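2 min read

November, posted by Horacio Escobar

Re: [hands-list] Five-finger hands vs. parallel grippers for tray handling

> We ran the Flilon hands on the tray job for most of a shift at
> Doniscombe and I'm sold. 48 trays moved, 44 placed right the first
> time. With fingers you can take a tray by the rim, by the notch or from
> underneath, and you never have to change tooling. I don't see why
> anyone would still put a two-jaw gripper on this. Thoughts?

I have a few, and you won't like all of them.

44 out of 48 is a decent morning. It is also four trays that somebody had to walk over and fix, and your message doesn't say what went wrong with them. Were they dropped, put down crooked, or never picked up? Those are three different problems. If all four were at the same spot on the shelf I'd look at arm reach before I gave the hand any credit or any blame.

My bigger complaint is that there's no baseline. We did 300 picks with the plain Bundgate two-jaw on one arm and had 9 misses. That's a better rate than yours, from a part with one moving axis. I don't claim it settles anything, our trays were all facing the same way and yours may not have been. But "sold" is a strong word when the cheap option hasn't been run on your shelf.

On the rim, notch and underneath business: did the controller choose between those grasps, or did the operator? With the Thaweesak controller we had here, a person picked the grasp every time, and the hand got the praise for it. Please say which one you used.

We do have two five-finger hands mounted now, so I'm not arguing from the armchair. I'll grant that the palm-up pose is something a jaw can't copy. Whether a tray job needs it is another matter. So far I see a lot of knuckle joints to keep in order, and I'd want to know what a replacement finger costs before anyone signs for a second pair.

What I'd like from you, if you can get the time on the cell:

1. The log for the four bad trays, with shelf position for each.

2. The same 48 with a two-jaw gripper, same shelf and same lighting. Leave the trays at mixed angles, the way ours are set out now.
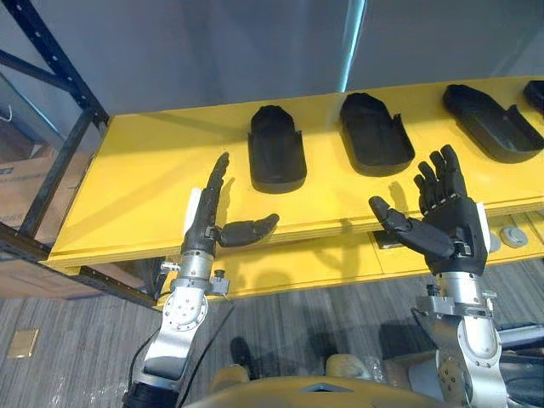 3. Cycle time for both, measured from the start of the reach to the release. Don't leave out the slow ones.

If the fingers still win after that, I'll say so on the list.

Horacio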